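Einführung in die Filmanalyse
Handout zur 2. Sitzung: Wer weiß hier eigentlich was? Spannung, Überraschung und der Wissensvorsprung des Publikums

Ihr Lieben, in der letzten Sitzung sind wir bei der Exposition hängen geblieben, und die holen wir jetzt erst mal zu Ende. Danach geht es um das Thema, auf das ich mich seit Semesterbeginn freue, nämlich die Verteilung von Wissen. Wer von euch das Protokoll von Solène Chauvin noch nicht gelesen hat: bitte nachholen, sie hat die Diskussion über die Off-Stimme viel klarer zusammengefasst, als ich sie geführt habe.

Rest von letztem Mal: Exposition

Wir hatten gesagt, dass eine Exposition mindestens Ort, Figuren und einen ersten Konflikt liefert. Ich würde das inzwischen etwas lockerer sehen. Nehmt unseren Beispielfilm, »Voketti« von Gwenaël Perrin. Der Film fängt mit einer Frau an, die in einer Küche Kassenzettel sortiert, und wir erfahren vier Minuten lang weder ihren Namen noch, in welcher Stadt wir sind. Trotzdem wissen wir schon eine Menge! Sie rechnet zweimal nach, sie hat Angst vor dem Telefon, und sie versteckt einen der Zettel in einer Teedose. Das ist alles Exposition, nur läuft sie über Handlungen und fast gar nicht über Dialog. Notiert euch beim nächsten Sehen einmal, wann der Name Lebrun zum ersten Mal fällt. (Später, als man denkt. Ich lag beim Raten selbst völlig daneben.)

Drei Arten, Wissen zu verteilen

Jetzt zum Kern der Sitzung. Grob kann man unterscheiden:

1. Das Publikum weiß weniger als die Figur. Typisch für Rätselfilme. Die Figur handelt, wir laufen hinterher und versuchen, uns einen Reim darauf zu machen.
2. Das Publikum weiß genauso viel wie die Figur. Der klassische Ermittlerfilm, in dem wir jeden Hinweis zusammen mit dem Kommissar finden.
3. Das Publikum weiß mehr als die Figur. Hier entsteht Suspense im engeren Sinn.

Die meisten Filme wechseln natürlich ständig zwischen diesen Möglichkeiten, manchmal innerhalb einer einzigen Szene. Schreibt in der Klausur also bitte nie »der Film gehört zu Typ 3«, sondern bezieht euch immer auf eine bestimmte Stelle und begründet sie vom Bild und vom Ton her.

In »Voketti« gibt es dafür ein wunderbares Beispiel, die Szene mit dem Geldumschlag. Der Bruder hat 1000 Francs versprochen, im Umschlag liegen aber nur 500. Wir haben gesehen, wie er die Hälfte herausnimmt. Die Frau hat es nicht gesehen. Und nun muss sie den Umschlag übergeben, an einen Mann, von dem wir wissen, dass er nachzählen wird — und die Kamera bleibt einfach auf ihren Händen! Es gibt keine Musik, es gibt keinen schnellen Schnitt, und ich halte trotzdem jedes Mal die Luft an. Achtet darauf, wie lang die Einstellung im Verhältnis zu den Einstellungen davor steht. Mit der Stoppuhr kommt man auf ungefähr 40 Sekunden, je nachdem, wo man den Schwenk zur Tür dazurechnet.

Zum Mitschreiben während der Sichtung

Macht euch beim Sehen drei Spalten: Was sehen wir, was weiß die Figur, was weiß das Publikum. Stichworte reichen völlig. Ganze Sätze kosten so viel Zeit, dass ihr die nächste Einstellung verpasst, und dann fehlt euch hinten genau die, die ihr gebraucht hättet. Für Wechsel im Wissensstand nehmt bitte eine zweite Farbe, damit man sie nachher auf einen Blick wiederfindet.

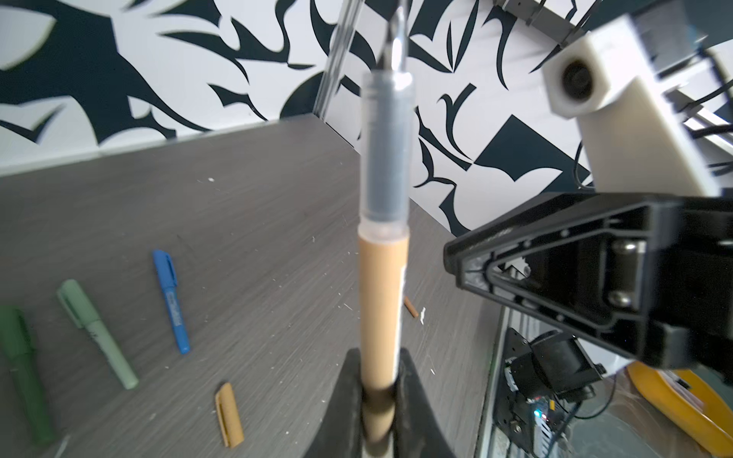 Stift mit hellbraunem Schaft und durchscheinender Kappe

Eure Tabellen müssen nicht schön sein. Loïc Huet hat im letzten Kurs auf die Rückseite eines Fahrplans geschrieben und daraus eine der besten Hausarbeiten gemacht, die ich zu diesem Thema bekommen habe. Wichtig ist nur, dass die Reihenfolge der Einstellungen stimmt und dass ihr Beobachtung und Deutung auseinanderhaltet. »Sie schaut zur Tür« ist eine Beobachtung. »Sie will fliehen« ist schon eine Deutung, und die kommt bitte erst danach.

Und die Komik?

Diese Frage kam von Huguette Leblanc, und ich hatte letzte Woche keine gute Antwort darauf. Also noch einmal in Ruhe: Warum lachen wir an Stellen, die vom Aufbau her reine Suspense sind? In »Wumcombe« (den Ausschnitt zeige ich gleich zu Beginn) sucht ein Einbrecher ewig nach dem Lichtschalter, während die Hausbesitzer im selben Zimmer sitzen und ihm zusehen. Wissensvorsprung, lange Einstellung, kaum Ton. Eigentlich dieselben Mittel wie beim Umschlag! Mein Vorschlag wäre, dass es am Einsatz liegt. Beim Umschlag steht für die Figur fast alles auf dem Spiel, beim Einbrecher höchstens seine Würde. Dazu kommt der Bildausschnitt: Perrin bleibt nah dran, »Wumcombe« zeigt alles in der Totalen, und die Distanz macht uns das Lachen leichter. Ich bin mir aber nicht sicher, ob das reicht, und würde gern Gegenbeispiele von euch hören. Schwarze Komödien sind da ergiebig, denn dort geht es oft um Leben und Tod und man lacht trotzdem.

Begriffe, die ihr kennen solltet

Suspense: Spannung aus einem Wissensvorsprung des Publikums.
Surprise: plötzliche Wendung ohne Vorbereitung.
Fokalisierung: Verhältnis zwischen dem Wissen der Erzählung und dem Wissen der Figur. Bitte nicht mit der Kameraperspektive verwechseln, eine subjektive Einstellung allein macht noch keine interne Fokalisierung.
Plant und Payoff: Ein Detail wird früh eingeführt und später eingelöst. Die Teedose!

Aufgabe bis zur nächsten Sitzung

Sucht euch eine Szene aus »Hustden« aus, höchstens fünf Minuten lang, und beschreibt auf einer Seite, wie sich das Wissen darin verteilt und an welcher Stelle es kippt. Der Film liegt in der Mediathek in der Fassung mit Untertiteln, nehmt bitte diese, die synchronisierte lässt im Mittelteil einen wichtigen Halbsatz weg. Gruppenarbeit zu zweit ist in Ordnung, dann aber zwei Szenen.

Wer bei der Auswahl nicht weiterkommt, fragt Fabrice Huet, er betreut das Tutorium und kennt »Hustden« vermutlich besser als ich. Abgabe wie immer als Ausdruck in mein Fach. Die Tabellen aus der Sichtung heftet ihr einfach hinten dran, gern auch mit Kaffeefleck.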